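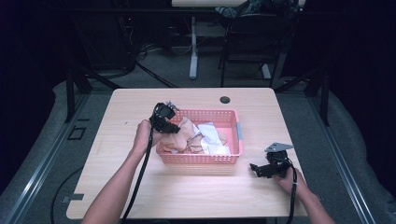
Table 4, pink basket with the beige and the white cloth.

Thursday, 1st February

Ink and paper tests for the beginner lettering sheets, second round. Writing this the same afternoon so I don't forget which pen did what.

Paper first. The Jorkstead 120 gsm is finished, only the offcuts are left, so I printed the guide sheets on the Lambrechts cream. Same layout as before: x-height 5 mm, ascender and descender also 5 mm, slant lines at 55 degrees. The printer scales to 97 per cent if you don't tell it otherwise, and I forgot on the first batch. Measured with the steel ruler, got 4.85 mm, threw out 23 sheets. Please check the box "actual size" every time. I have put a sticker on the lid.

Grey of the guide lines: I tried 15, 25 and 40 per cent. At 15 I can't see the slant lines in the evening light. 40 is clear but it stays visible under the finished word and makes the thin strokes look dirty. 25 is the one to keep. For the dotted letters which people trace over, 30 is better, they need a bit more to follow.

Pens:

Small brush pen, hard tip (Kullance). Good on the cream. Thin upstroke is clean, the thick downstroke opens nicely up to maybe 2 mm. No feathering. After one page of lower case the tip is still sharp.

Large brush pen, soft tip (Kullance). Too wide for 5 mm. The loops of e and a close themselves. It needs a sheet with 10 mm x-height, which I will draw next week.

Pointed nib with Prarkum black. Feathers on the Lambrechts, especially where the stroke turns at the bottom of u and n. On the Jorkstead offcut the same ink is perfect. I added gum arabic, two drops in the small jar, and it became better but not good. With four drops the ink does not want to leave the nib any more. So for dip pen we need the other paper, or another ink.

Pencil 2B. Works on everything, as expected. I still think the first lesson should be in pencil, Ionuț doesn't agree.

Order of the letters. The old worksheet goes from a to z and the learners get stuck at b already. I rearranged by the stroke: first i, t, u, then n, m, h, then the oval family a, d, g, q, then c, e, o, and at the end the difficult ones — k, s, z, x. The letters r, v, w I am not sure about. Ionuț Rusu puts v and w with the u, I would put them with n for the entry stroke. For the moment they are on their own sheet and r is with them. Also l, b, f, j, p, y are still missing, I have the drawings for the loops but not scanned.

Each row now has three dark letters, three dotted, and the rest empty with only a starting dot. Before it was all dotted, and my own hand became lazy from it, I was following the dots and not looking at the shape.

Drying time on the cream, touched with a clean finger: hard brush pen eight seconds, soft one nearly twenty, Prarkum with gum more than three minutes. For left-handed people the last one is not possible. I should make a left-handed version with the model letter at the right end of the row as well, otherwise the hand covers it.

File names: the lower case set is saved as sheet 423, the old one is still there under its old number, don't print it. The upper case I didn't touch. The capital S in it has a wrong weight on the upper curve, I see it every time.

To do:
Ask for the price of Jorkstead by the ream, same colour
10 mm guide sheet for the large brush
Scan the loop letters
Clean the nibs properly, two had dried ink under the shoulder
Decide about r, v, w with Ionuț
Try the walnut ink on Lambrechts, a half page is enough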